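Plidbridge Sports Clothing Reuse
Second progress report to the Wutlow Community Fund
Prepared by Aurélien Pons, project coordinator
11 May 2019

1. Where we are now

This report covers the work from the end of the first period until now. The first report was mostly about the agreement for the rooms and the collection bins, so I will not repeat those parts. The second period was about the clothes: receiving them, checking them, folding them and giving them out.

In the application we wrote that we would receive 2000 garments before the end of the project in September. At the time of writing we have received 1761. This is more than I expected at this stage, and it has changed our work. The collection is no longer the difficult part. The difficult part is that the garments arrive faster than we can check and fold them, and on some days the shelves are full before noon.

The largest single donation came from Zivisport, who closed their shop on Colombo Street and gave us the remaining stock together with the hangers and two clothes rails. Most of this stock is light training wear for adults and older children. It is good quality and much of it still had the price labels, but it is also the kind of clothing which takes us the longest time on the table.

2. Sorting and checking

Every garment is now checked at one place before it goes to the shelf. Aoife Nic Giolla wrote the checking sheet, and we changed it two times during the period. The present version has one page. It asks for the type of garment, the size, the main color, the fabric according to the label, and any mark, hole or missing cord. In the first version there was also a question about the age of the garment, but the answers were only guesses and we removed it.

We made one change in the order of work. Before, a garment was folded first and checked after, at the shelf. This meant that a mark on the back side was often found late, and the garment had to be opened and folded again. Now the garment is spread on the table and checked, and only then folded. It sounds like a small thing but it has saved us a lot of double work.
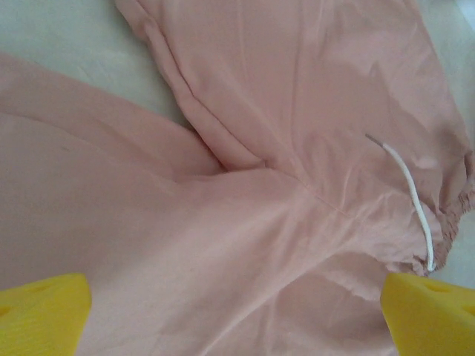 Thin sports fabric is the main subject of the new instructions which Deirdre Ó Conaill is preparing. Cotton shirts and sweatshirts are easy for us, they stay where one puts them. Thin polyester and nylon do not. They slide on the smooth table, they keep air inside, and a fold which was straight opens again when the next one is made. A garment like the pink one, which we would enter on the sheet as light jogger pants, is a typical case. When it lies with one part crossed over the other, it is hard to say which edge is the waist and which is a leg, and the soft creases look very similar to a real seam. The small dark speck on the left side is also typical. On a light color such a speck has to be looked at closely, because it can be dirt, or thread, or damage to the fabric, and the sheet has a separate line for each of these.

Deirdre's instructions for thin pants are, in short, as follows.

Find the waist first and bring it to the left side of the table.
Separate the two legs completely before any fold is made.
Smooth from the waist down to the ankle, not across.
Lay one leg over the other, then press the air out with a flat palm.
Fold from the ankle up to the waist, in thirds.
Put the cord inside the waist, if there is one.

The fold in thirds was discussed for a long time. Fergal Cronin preferred the fold in half and half again, as it is quicker. We tried both ways with the Zivisport stock. The half fold is quicker, that is true, but the packets fell over when they stood on the shelf, and the lower ones came out together with the upper ones when a visitor pulled at the pile. We have kept the thirds for all pants in thin fabric. For shorts the half fold is used.

3. The folding table

The table was bought from the equipment part of the grant. It has a light cream top with a faint gray pattern, a little like marble, and it is very easy to wipe. I had asked for a darker top, but it was not in stock and we did not want to wait. Now I am satisfied with the light one. Marks on colored garments can be seen well against it, and also loose threads. For white garments it is less good, and there we put a dark towel under the garment when we check it.

The height of the table was corrected in the middle of the period. It was too low for Fergal, who had pain in the back after a long session, and he raised it with blocks under the legs. The blocks are screwed and the table does not move.

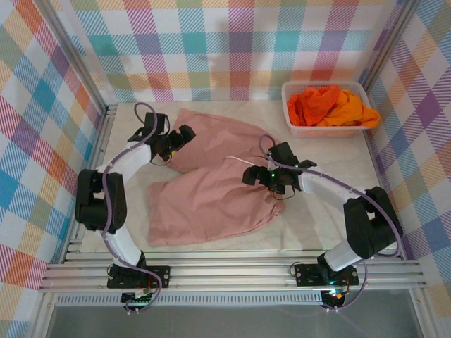
Figure 2. Pink cloth in the middle of the table, with the plaid fabric on the left, back and right walls.

The plaid fabric has many colors, among them teal, pink, orange and green. Some visitors have asked if it is for sale. It is not, and we have no more of it.

There is one point about the table which we did not solve yet. Small parts, such as cords, label pins and loose buttons, are put on the edge of the table during the checking and then they get lost. Aoife proposes shallow dishes fixed at the side. The cost is small and can be taken from the line for consumables, if the Fund has no objection.

4. Storage and distribution

The shelves in the back room hold folded packets in order of size, and inside each size by type. The color is written on the shelf label only for team clothing, where the schools ask for it. We tested to sort everything by color for two weeks. It looked very nice, but parents come with a size in mind and they had to search through all the shelves to find it, so we went back.

Distribution takes place in Plidbridge and, since the spring, also in Wutlow, where we have the use of a hall on Wednesday afternoons. So far 80 families have registered for the regular distribution. Persons who come only once are not registered and we do not ask them for a name. I know that the Fund would like a full figure for the users, and this was also a question after the first report. My suggestion is that we give the number of garments which leave the shelf, and the number of registered families, and nothing more. Several people told Deirdre that they came to us because there was no form.

In Wutlow the garments must travel, and here the folding matters the most. We pack the boxes so that the packets stand upright, like books. A box with well-folded packets can be opened in the hall and used directly. A box where the thin garments have opened on the way must be emptied and folded again on the spot, and the hall has only a narrow table for this.

5. Hours and costs

The weekly time for checking and folding was planned as 20 hours. We have kept to this in most weeks, but not in the weeks after the Zivisport donation, when we worked longer. The extra hours were not charged to the grant. I mention them only so that the Fund understands the real amount of work, and so that a future application can be more correct than my first one was.

The costs are within the budget in all lines except transport, which is higher because of the trips to Wutlow. The difference is covered by the line for printing, where we used very little. The cost sheet and the receipts are attached separately.

6. Problems

A part of the donated clothing cannot be given out. The usual reasons are broken elastic, stains which do not leave in the wash, and fabric which has become so thin that it will tear soon. We do not want to give people clothes which we would not wear ourselves. At the moment these garments are kept in bags under the stairs, and the space there is almost finished. We are looking for a textile recycler who accepts synthetic fabric in small quantities. The two we contacted want much larger loads.

The second problem is the labels. In many garments the label with the fabric was cut out by the former owner. Then the washing temperature must be decided by touch, and the persons at the table do not always agree. Our rule now is that a garment without label is washed cold.

7. Plan until September

Finish the instructions for thin fabric and put them on the wall beside the table.
Write the same kind of instructions for jackets with a hood, which are still folded in a different way by each person.
Find a solution for the garments which cannot be given out.
Ask for a second, wider table in the Wutlow hall.
Slow down the collection in July, when the schools are closed, and use this time to empty the waiting boxes.

I would be glad to receive the comments of the Fund on the point about the user figures before the next period begins, as we would have to change the registration if the answer is different from what I propose. The next report will come in September together with the final cost sheet.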